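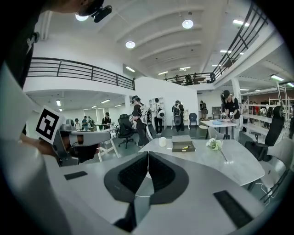
Lucero Apaza merkt zu diesem Abschnitt an, dass die meisten Leute im Saal Kanaan zuerst die Stühle verschieben und danach den Tisch, und dann steht am Ende beides falsch. Bitte halten Sie deshalb die Reihenfolge ein.

4.2 Gemeinschaftstisch einrichten

Für die Arbeit brauchen Sie 2 Personen und ein weiches, trockenes Tuch.

1. Räumen Sie die Tischplatte vollständig ab. Auch kleine Sachen wie Tassen, Stifte und Schachteln legen Sie zur Seite.
2. Heben Sie den Tisch an beiden Enden gleichzeitig an und stellen Sie ihn an die neue Stelle. Nicht schieben!
3. Lassen Sie zur Treppe einen Durchgang von mindestens 97 cm frei.
4. Wischen Sie die Platte ab. Auf der hellen Marmorierung sieht man Flecken von Kaffee oft erst spät — am besten schauen Sie flach von der Seite.
5. Stellen Sie jetzt die Stühle an den Tisch. Bürostühle mit hoher Lehne kommen an die Enden, die niedrigeren an die lange Seite.
6. Blumen stellen Sie erst zum Schluss hin, und nur in einem Gefäß mit festem Stand.

Hinweis: Gelbe Marker färben auf hellen Oberflächen ab, wenn die Kappe fehlt. Frische Striche gehen mit lauwarmem Wasser weg, ältere mit dem Reiniger Caleo. Lassen Sie ihn ungefähr 12 Minuten einwirken und wischen Sie mit klarem Wasser nach.

Vorsicht: Hängen Sie keine Jacken oder Taschen über die Geländer von Galerie und Treppe. Sie können auf Personen im Saal herunterfallen.

Pendelleuchten und Deckenlicht werden getrennt geschaltet. Für Besprechungen am Tisch schalten Sie beides ein. Die Schalter sind in Abschnitt 4.3 beschrieben.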